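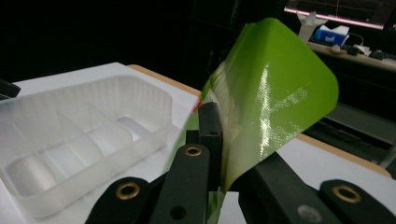

Bright green plastic film, with the light catching it.

Sellent Craft Hall, Dusulcombe
Spring Safety Checklist, with comments
March 2025

Hello again, everyone who rents a table, teaches a class or just drops in to use the big paper cutter. I walked all 1,808 square feet of the hall with the clipboard, and as usual I have written more in the comment spaces than the form really has room for. Items are marked OK, FIX or WATCH. If something is marked FIX and it's in your area, please read the comment even if you skip the rest (I know who skips the rest!).

ENTRANCE AND WALKWAYS

1. Front doors open fully and latch – OK
The left door still sticks a little on damp mornings, but it opens with a normal push and closes by itself.

2. Floor mats flat, no curled corners – FIX
The long mat by the coat hooks has curled up at the end nearest the restroom. I caught my own toe on it while carrying a cup of tea, so I can speak with some feeling here. It has been rolled up and put away until a new one arrives.

3. Main aisle clear – WATCH
Clear when I started, and by the time I came back from the kiln room there were two tote bags and a folding easel in it. Bags go under the tables or on the shelf, please.

4. Occupancy sign posted and readable – OK
Our limit is 95. The holiday sale is the only time we get anywhere near it, but the sign stays up all year.

CUTTING AND PAPER AREA

5. Guard on the big paper cutter – OK
Guard is tight and the blade lock holds. Please leave the blade down and locked even if you are only stepping away to find a pencil.

6. Craft knives stored with caps on – FIX
Found three in the drawer without caps, one of them point up. The new caps are in the blue tin on the windowsill. They fit every knife we own, including the funny old ones from the Delldale sale.

7. Used blades in the sharps can – OK
The can is more than half full, so I have put a fresh one beside it. When the first one is full, tape the slot shut and leave it on the office shelf.

8. Plastic film and other slick sheets kept off the floor – WATCH
A dropped sheet of film on a smooth floor is as good as a banana peel. The offcut bin is emptied every evening, but it does overflow on busy days, and the little pieces travel farther than you would believe on the bottom of a shoe. Pick them up as you go.

GLUE, PAINT AND HEAT

9. Spray glue used only in the booth – WATCH
The fan works and the filter was changed in February. There was a sticky patch on the table next to the booth, though, and glue doesn't walk there by itself. In the booth, fan on, every time.

10. Lids on all solvents – OK
Lovely job, all of you. Every can was closed and labeled.

11. Hot glue guns and irons unplugged when not in use – FIX
One iron was plugged in with no one near it. It was switched off at the dial, but we ask for the plug to be out as well. The stand for it is back on the quilting table.

12. Kiln room door closed, shelf above kiln bare – OK
Nothing stored overhead, and the warning light comes on as it should. Kiln number 179 (the small one) is still waiting on its new door gasket from Mathur Supply and has a tag on the switch. Please don't take the tag off, even if it looks fine to you.

FIRE AND FIRST AID

13. Extinguishers charged and easy to reach – OK
Both needles are in the green. I moved a stack of canvases from under the one by the back door.

14. Exit lights, including battery test – OK
Held the test button down for the full time and both stayed bright.

15. First aid kit stocked – FIX
We are down to nine bandages, all the tiny kind, and the burn cream is past its date. I'm buying more this week. If you use something from the kit, write it on the card inside the lid, and I promise I won't ask embarrassing questions.

I will come back to the FIX items before the beginners' bookbinding class moves in. Notes can go in the red folder by the sink, and do please tell me if I missed your corner.

Related pages
Kiln booking and firing rules
Winter Safety Checklist, with comments
Table rental at Sellent Craft Hall
What to bring to your first class

Sellent Craft Hall, Dusulcombe | Contact the office | Back to top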